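Wattimena Cell 2: Grip Faults and Finger Replacement
Picture gallery, Claka test floor, Pirville

Cell 2 runs a two-finger parallel gripper with a camera at the wrist. In April the cell began dropping parts during the lift. The drops came in bursts, most of them early in a shift, and the controller logged each one as a good pick. That second point is what made it a safety matter: the arm carried on to the place position at full speed after the part had already fallen, and on one run a cup landed outside the guard.

Fouad Ragab stopped the cell the same afternoon and locked it to reduced speed. Hefin Harries and Mererid Gwilliam took over the fault work. The notes on this page follow the order in which they did it.

The fault code was 3358, "grip width out of range, cleared." It cleared itself because the controller only compared finger position with the commanded position. With a part held, the fingers should stop short of the commanded position. With no part, they reach it. The check had been written the wrong way around, so closing fully on nothing counted as a success. A real grip raised 3358 for a moment and was then accepted by a retry rule that someone had added to keep the line moving.

Correcting the check took one line. It did not explain the drops, so the fingers came off for inspection. The old left finger had a crack at the root of the third rib, on the side that cannot be seen when the finger is mounted. Under load the tip bent outward and the part slid down. Jayson Padilla measured the bend on the bench with a 35 newton side load and got 3 mm at the tip. The right finger, under the same load, stayed within its limit.
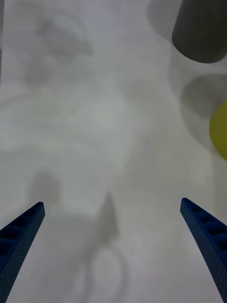
Wrist camera view over the white work surface, fingers open and nothing held. Blue fingers with recessed pockets, a dark gray cylindrical object at upper right and part of a yellow object at the right edge.

Why did the wrist camera not catch the dropped parts?
The vision check ran before the fingers closed and was never repeated after the lift. Its only job was to find the part, and once the arm began to move the camera feed was saved but not read by any program.

A second check now runs at the top of the lift, with the arm held still. If the space between the fingertips looks the same as it did with the gripper open, the arm stops where it is and calls for an operator. It does not retry by itself. Yeison Usuga wrote the check and set the first threshold too tight. Soft shadows from the arm changed the gray level of the surface enough to trip it, and the cell stopped on good picks for most of a morning. The area being compared is now smaller and sits close to the tips.

Changes made to Cell 2:

Grip check corrected. Full closure is now a failed pick.
Retry rule for 3358 removed.
Vision check added at the top of the lift.
Side panel of the guard raised on the operator side.
Finger inspection added to the weekly list, off the arm, both faces.

The inspection has to be done with the fingers removed. A quick look through the guard shows the upper faces and the tips, and the cracked finger looked sound from there. Mererid's method is to flex each finger by hand under a bench lamp, then wipe it with a dry cloth and look for a line at the rib roots. Any line means a new finger — no gluing, no moving it to the other side.

Two things are still open. The first is the cause of the crack. Brotow, who supplied the old fingers, have the cracked one and have asked for the load history, which we can give them only in part because the older logs were overwritten. A hard stop against the fixture is the likeliest cause, but there is no record of one. The second is the burst pattern early in the shift. Hefin suspects the air in the building, which is cold until the heaters catch up, and has put a temperature probe near the wrist. There is no result yet.

Until both are closed, Cell 2 stays at reduced speed and the gate stays interlocked during setup work. Please do not clear a stopped pick from the panel without first looking at the gripper.

Last updated: Saturday, December 8, 2018
Contact the Claka test floor, Pirville | Copyright Claka | Back to top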